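Sunday soup and a long walk home

I've been promising to write up the noodle crawl since December, and since Khang Thái keeps asking me about it every time we cross paths at the bus stop, I guess I'd better get it done! For anyone new, the idea is simple. We pick a part of Vandton, we walk it end to end, and we eat soup when we're done. That's the whole plan (the soup is the part people sign up for).

This time we went out past the old Brasemik works, and I'd forgotten how long that stretch is when you're hungry.

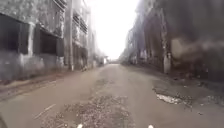

Khang spent most of the walk telling me how his mother makes her broth, and I tried to write it all down on the back of a receipt. She chars the onion and ginger right on the burner until they're black on the outside. Then the bones get a quick boil, you dump that water, rinse everything, and start again with fresh. I had been skipping that step for years, and my soup always came out gray. Star anise goes in late, and no more than 4 pieces to a big pot or it tastes like cough drops.

I asked how long it simmers and he said "until she's done with her shows," so take that how you like. I gave mine six hours and it was the best I've made, though my daughter still picked out all the green onion.

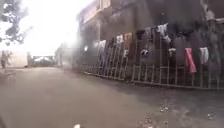
Vandton Walking & Supper Club

We finished up at the counter place everyone just calls Ramen, and yes, I know, all that talk about pho and then we went and ate something else. I had the spicy miso with a soft egg and could have had a second bowl. The corn is extra now, but get it anyway!

Next time we're trying the river side, which is flatter and has more benches. Bring shoes you don't mind getting muddy, and bring cash, as the card reader at Ramen was acting up again. If you want the broth recipe typed out properly, drop me a note and I'll send it along once I can read my own handwriting.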